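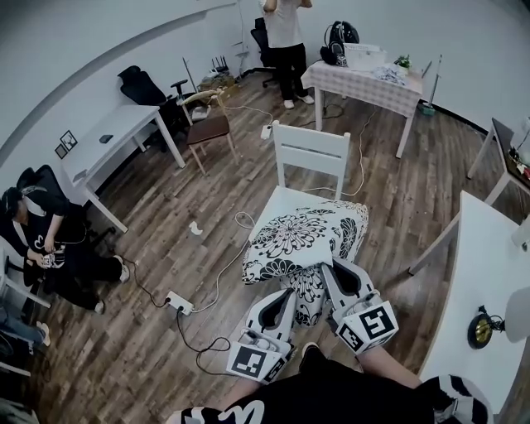

Ayanda Tshabalala wrote in after the January issue to say that she had bought seat cushions for her kitchen chairs twice in four years and both lots had gone flat, and could we please say something useful about fillings before she bought a third. Cúc Châu replied to her the same week with a list of her own, much of which has found its way into this item.

A cushion on a hard chair has more work to do than one on a sofa. A sofa cushion has springs or webbing under it and can get by with being soft. On a wooden seat there is nothing underneath to give, so once the filling is squashed you are sitting on the chair again with a layer of cloth in between.

Loose polyester is the usual filling and the cheapest. It is comfortable for the first few weeks and then moves to the edges, leaving a dip in the middle. You can push it back by taking hold of the cushion along one edge, working the filling inwards with your fingers, then turning it a quarter and doing the next edge. Do that once a week and it will last a good deal longer. If there are lumps, they have to be pulled apart by hand through the opening in the inner pad. Shaking won't shift them.

Foam keeps its shape and stays where it is put. It should be cut to the size of the seat and be firm enough that you can't easily press your thumb through to the bottom. Cheap foam crumbles after a few years and you will find yellow dust inside the cover when you take it off to wash. Do not put foam in the machine. Sponge it, squeeze it in a towel and stand it on its edge to dry, which can take two days in a cold house.

Feather is lovely on an armchair and a poor choice for a dining chair. Wool is better than people expect. It packs down, but evenly, and it can be teased out again. Cúc has had wool pads on her own chairs for many years and has opened them up once.

On covers, the main thing is a zip or an envelope back. A cover that is sewn shut has to be washed with the filling inside, and that is how most cushions are ruined. Black and white prints are popular at the moment, large flowers especially, and they look well on a white chair, but wash them by themselves the first time and on a cool setting. If the black is going to run, it will run into the white parts and you will not get it out. Test a corner first with a damp white cloth. If any colour comes off, wash it by hand in cold water and dry it flat, away from the radiator.

A pale background shows marks sooner than a dark one. Tea should be blotted at once with cold water. Pencil and newsprint come off with a little washing-up liquid on a cloth. Leave ballpoint alone until you have found out what the fabric is.

Several readers have asked how to stop a cushion sliding about. Ties work if the chair has a slatted or railed back, as there is something to tie them to. Sew them on at the back corners, a bit longer than you think you need, and through the seam of the cover, or they will tear away. For chairs with a solid back, cut a piece of the rubbery mesh sold for lining drawers, slightly smaller than the cushion, and lay it underneath. It is worth taking this up now and then to wipe the seat, particularly if the chair is painted, as the mesh can leave a pattern on newer paint. Give a freshly painted chair a few weeks before putting anything on it at all.

Before you buy, measure the seat at the front and at the back. Many seats are narrower at the back, and a square cushion will stick out on both sides or ride up against the rails. Measure the height of your table too. A thick pad lifts you more than you would think, and anyone tall may find there is no room for their knees.

The cushion afternoon at Arenside goes ahead on 10 April 2023. Bring the cushion you want to mend or refill, together with its cover if that comes off, and a pair of scissors that cut fabric. Thread, needles and a bag of wool filling will be there. We have two sewing machines for the zips, so please say beforehand if you need one. Ayanda is bringing all four of her flat ones.

Anyone with spare zips or clean offcuts of firm foam can leave them at the front desk in a bag marked Cushions.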